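Tatura Works, Assembly Hall, Station 6
Safety walk with comments, April 23, 2018

1. Emergency stop can be reached from the stool and from the aisle. OK.
Comment: the second button was moved in September and people still reach for the old place. Put a yellow arrow.

2. Floor marking around the robot cell. Not OK.
Comment: tape is worn on the aisle side. Order the Stostora tape, 400 mm from the table foot as before.

3. Work area of the arms is free of cups, phones and hand tools. OK.

4. Cables do not cross the walking way. OK, check again next time.

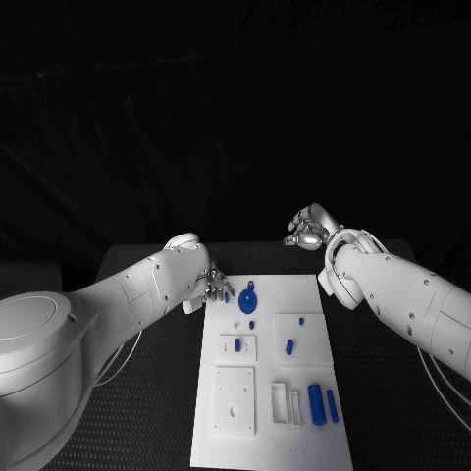 Station 6, both arms reaching toward the parts board, left hand above the small blue peg.

5. Operators know who may restart after a stop. Partly.
Comment: the day shift knows it well. In the evening shift two persons gave me different answers. The Koto instruction sheet is only in the office, it must hang at the station.

6. Change of work for the people. Comment only.
Before, the operators placed the pegs by hand and many had pain in the wrist. Now they fill the boards, watch and clear the stops. The wrist is better, but they say the watching makes them tired and they talk less with each other. I propose to change place every two hours.

7. Stop log is filled in. OK.
Comment: 3,407 boards since the last walk, 1,071 of them in the evening shift. Reason of stop is missing on many lines.

Open points: 2, 5 and the arrow from 1. Copy to Czerwiński.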